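[cell-users] Open day at Mellach: what the Cellia stations were doing

An earlier message on this list said:

> Could whoever went to the open day post notes on the sorting stations?
> I am mostly interested in how the arms are mounted and what objects they
> are given. The Brorken handout covers neither.

Notes follow. I stayed at the two-arm Cellia station for most of the afternoon, from 2 until the doors closed. Both arms are bolted to the front rail of an aluminum frame and reach inward over a black tabletop. The work is household tidying: plastic cases, a tray, a teal tub.
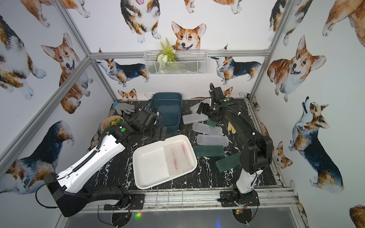 Cellia station, both arms over the table, right gripper holding a green block.

Overhead views are of limited use for grasping. Once the fingers close, the held object hides its neighbors, and the wrist view becomes the one to check. Large pale parts also wash out under the enclosure lighting.
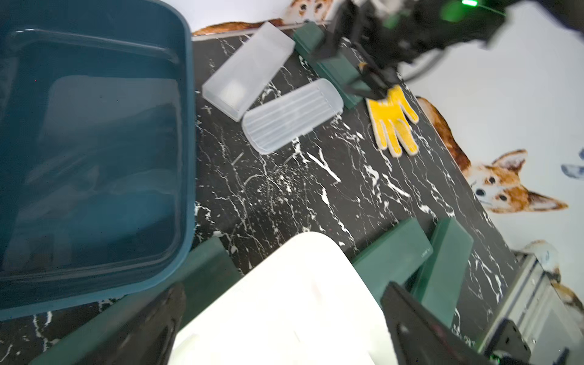 Majimbun wrote that the washout matches what they get on their own bench, and that locking exposure at the wrist helped more than changing the lamps. They asked whether the demonstration used fixed exposure. I did not get an answer to that on the day.

Blur is the other item. Frosted and ribbed plastic has weak edges to begin with, and a fast wrist move removes most of what is left.

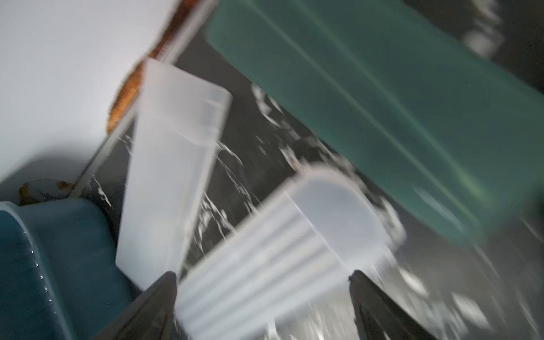

The operators' log sheet listed 1,803 episodes for this object set, with 13 marked for review. The sheet gave no reasons for the marks. Episodes are reset by hand, and the layout is changed between them within limits I was not shown.

Points to raise with Mellach before the November visit:

1. Object spacing. Frosted bars and green blocks share the right half of the table, and the reach of the two arms overlaps near the tray.

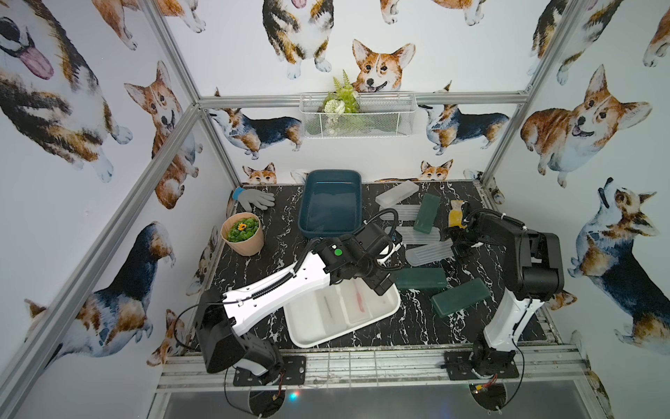

2. Exposure settings at each wrist, per the Majimbun question.

3. Whether the 13 marked episodes can be released with the rest.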